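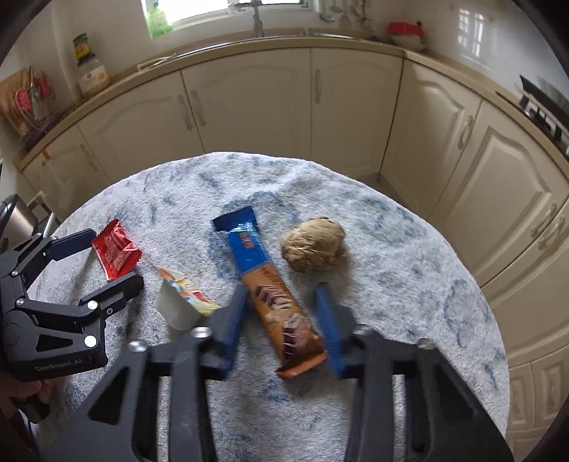
The snack bar, the walnut and the red packet, Wednesday morning.

Stories > Short Fiction > Kitchen Table

The Walnut Problem

Okay, so the first thing you should know is that I warned Yolanda Ostrowski about the tablecloth. I said it on day one, standing in her kitchen with a gripper in each hand like a very underpaid lobster. I said, Yolanda, that cloth is fluffy. And she said it was the only one clean, and Jeltico wanted messy real homes anyway, so what was I complaining about?

The job was picking things up. You squeeze the handle, the fingers close, you lift the snack and put it down someplace else, and the robot learns from you. I'd done 978 of these by Wednesday and I was good at it! I could take a red packet by its edge without so much as crinkling it. I'd started reaching for my own coffee with a little pause first, lining up the angle.

The robot lived on the other side of town at the Nazarenko building, and it was called Stillivix, a name I never once heard anybody say with a straight face. Every night it got our day's work, and every morning Verna Mercado ran it on a copy of our table and called to tell us how it went.

That Wednesday she called at 7:30.

"It won't let go of the walnut," she said.

I thought she meant it was being slow. No. It had picked up the walnut very nicely, carried it over next to the snack bar, and then just kept squeezing. She'd pressed stop on the screen. It squeezed. She'd told it to open. It squeezed some more, and then the walnut went off like a firecracker and a piece of shell hit the window behind her.

"Were you wearing your glasses?" Yolanda yelled over my shoulder.

"I am now," said Verna.

Well, we sat down with our recordings, all three of us on the phone, and it took most of the morning, and I'll tell you what we found, and I'm not proud. It was me. Every time I set the walnut down on that cloth it rolled, just a hair, because of the fluff. So I'd gotten into the habit of giving it an extra squeeze at the end, pushing it down into the pile till it stayed put. I didn't know I was doing it. I watched myself do it 20 times in a row and I wanted to crawl under the sink.

So Stillivix figured that's how you finish with a walnut. You bear down.

"That explains the squeezing," Verna said. "It doesn't explain my stop button."

And she was right, and that was the part that scared me a little. The button on the screen only told the arm to quit moving. The hand ran on a separate line, some part they'd bought from Skisatier, and on that line stop meant hold on with whatever you've got. Which is great if you're carrying an egg over a baby. Verna had been putting her own fingers in there all week to straighten the pads.

She pulled the plug out of the wall while we were still talking. I heard it clunk.

They had it shut down for 30 hours and wired a big red button that cut the hand too. Verna tried it out on a carrot first, then a pencil, then a bread roll she'd been saving for lunch. Yolanda and I threw out the walnut recordings and started over.

"Flat cloth?" I said.

"It's in the dryer," she said.

I picked up the walnut with my bare hand and set it down on the fluff, very gently, and took my fingers away. It rolled. I let it roll.

More in Short Fiction
The Elevator Knows My Mother
Two Sundays at the Car Wash
My Vacuum, My Rival
A Quiet Word With the Thermostat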